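Pruvach, off season. Twenty-one hairpins up from the coast road and the bus takes every one like it owes somebody money. I sat on the wrong side. Sit on the left.

Came for two nights, stayed 5. The village is one street, a church, a bakery that shuts when the bread's gone (be there by eight). Rain the first day, fog the second — then a morning so clear I walked straight past breakfast and up the Filleo trail in the wrong shoes.

Steep. Very steep. Goats everywhere. At the top theres a stone hut and a bench and the whole bay laid out, boats like crumbs.

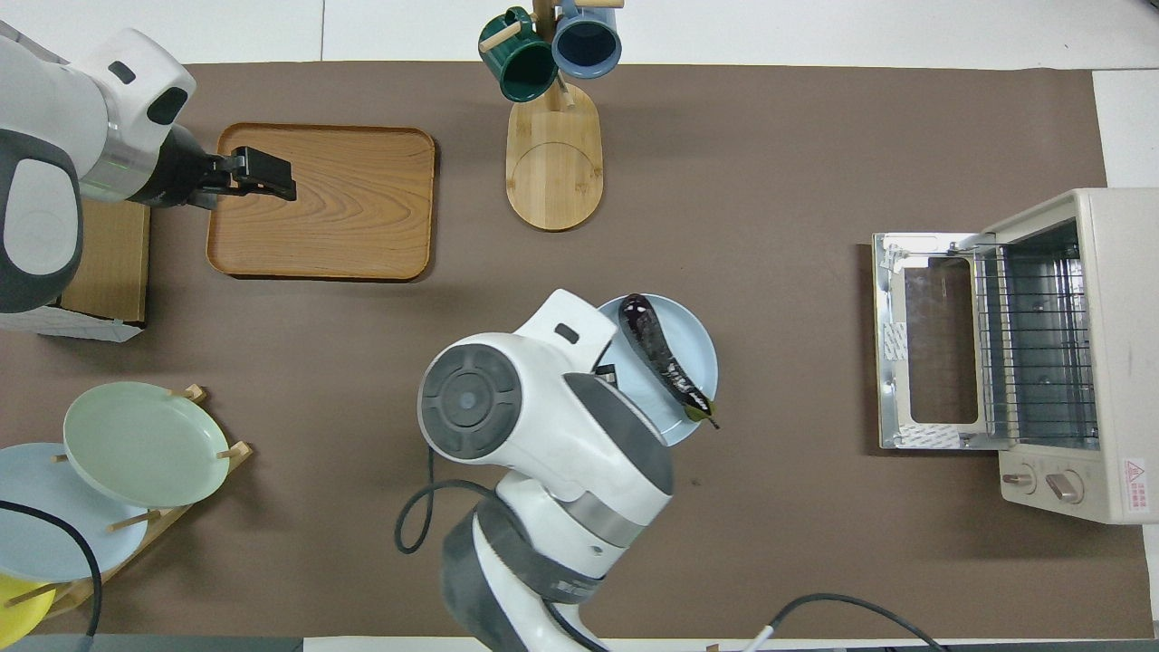 *Two mugs on a bamboo mug tree, one dark green, one light blue.*

Down again by three, knees gone. Fernanda Quintela runs the guesthouse at the bottom, five rooms, and she had soup going. Bean and cabbage, too much pepper, I had seconds. She says come in February when the almond trees go off. Everyone on the bus said the same thing.

Getting out is harder then getting in. Last bus leaves at two, no Sunday service, cash only. Missed it once. Didn't mind. Walked back up the street, got my old room, asked about the soup.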